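Gerlach sets aside money for second humanoid robot, holds back on hands

2022-07-22

Gerlach has approved the purchase of a second two-armed robot for the unpacking and shelf-loading area at its Wirnholm site, but has put off the order for spare hands until the supplier, Fidik, confirms a price for single fingers. The decision closes a planning round that began with a request for one machine and grew into a review of everything that has to be bought with it.

The robot itself was the easiest item to settle. Fidik quoted the same base price as for the first unit, with the same arms, legs and control software, and the order can be placed against the existing contract. The hands are quoted separately. Each is a multi-fingered unit with its own linkages, and under the present terms a damaged finger means sending back the whole hand and paying for an exchange.
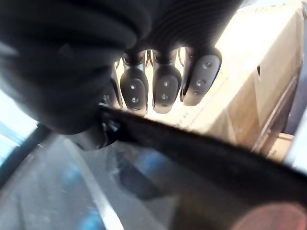
Fingertips of a robotic hand at the Wirnholm site, with a cardboard box behind.

Gerlach's planning note treats fingertips as a wearing part. Its figure for a replacement set is 657 euros, fitted on site with hand tools, against a factory exchange which takes the hand out of use while it is away. The note asks Fidik to list fingertips, finger joints and the hand body as separate lines so that each can be ordered alone. It also asks for the service interval to be stated in running hours. The draft agreement gives 3000 hours for the arm joints and no figure at all for the hands.

Fidik has agreed in principle to split the parts list but wants a minimum order. Gerlach has replied that it will accept a minimum for fingertips only. Talks on that point are expected to continue past the end of July, and the robot order does not depend on them.

A further section of the note deals with the space in which the machines work. The area was not designed for walking robots, and the first budget had no line for changes to it. The new one does. It covers marked standing positions for staff, a fixed place for each shelving unit and a second charging point on the opposite wall.

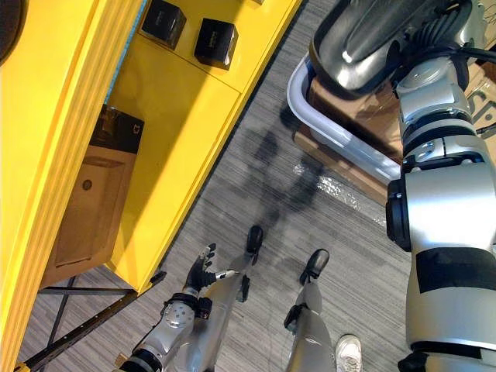

Floor condition has been given its own budget line, small in value but argued over at some length. The planning team wanted the work to go on in an ordinary carpeted area with no special surface laid, and that has been kept. What has been added is the cost of clearing packaging during a run. A piece of clear plastic wrap, like the crumpled one on the striped carpet beside the robot's shadow, is light, reflective and hard to pick out against the floor, and the note lists film of this kind as a slip risk for staff and machine alike. The budget allows for lidded bins beside the work area and for a short stop between batches to empty them. The stop has been added to the cycle time used in the cost case, which lengthens the expected payback period slightly.

Supervision is the largest running cost. Gerlach had hoped that one operator could look after both machines from the start. The safety assessment carried out by Gastov, which is advising on the installation, does not support this for mixed loads such as boxes, trays and large moulded covers, where the robot may have both arms engaged at once. For the first six months the budget therefore pays for one operator per robot, with a review at the end of that period. Training is charged to the same line.

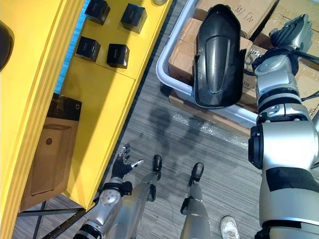
Hamish Quinlan, writing in reply to the draft plan, said that the staffing figure was sound but that six months was too short to judge it, as most of the faults he would expect to see in the hands come from slow wear in the cables and joints. He asked for the review to be tied to running hours, and for the exchange terms to be fixed before the second robot is switched on. He also questioned the case for buying large grippers now, and suggested hiring a pair for the bulkier items until volumes are known.

Gerlach has taken up the first of these points. The review will fall at six months or at the first arm service, whichever is later. The hire option for grippers is being costed and has not been added to the approved total. On the exchange terms, the company says that it cannot hold the delivery slot open without an order, so the robot will be bought under the current contract and moved to the new terms once they are signed.

The remaining items are tooling and fixtures. Most of the handling tasks can be done with the hands as supplied, but the plan includes guards for places where fingers pass close to metal edges or enter narrow gaps. These will be made in the site workshop. Material costs are low, and the main expense is the time needed to check that a guard does not restrict the movement of the thumb.

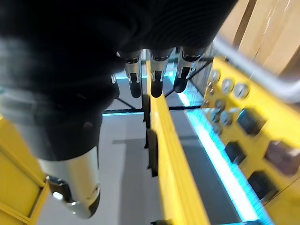 Each guard will be tested at reduced speed on one robot before a copy is made for the other. The workshop has been asked to use the same fixing pattern throughout, so that a guard can be moved between stations without drilling new holes. Drawings will be held with the parts list, and any change in hand type will require them to be checked again.

Spare batteries, cables and a lifting frame are covered by the first robot's budget and are not being bought twice. If both machines need lifting on the same day, one will have to wait. The note accepts this.

Delivery of the second robot is quoted at 2 months from order. Installation work on the charging point can start earlier, as it needs only a power outage agreed with the site. A decision on spare hands will be taken when Fidik returns the revised parts list, and the money for them stays in the reserve until then.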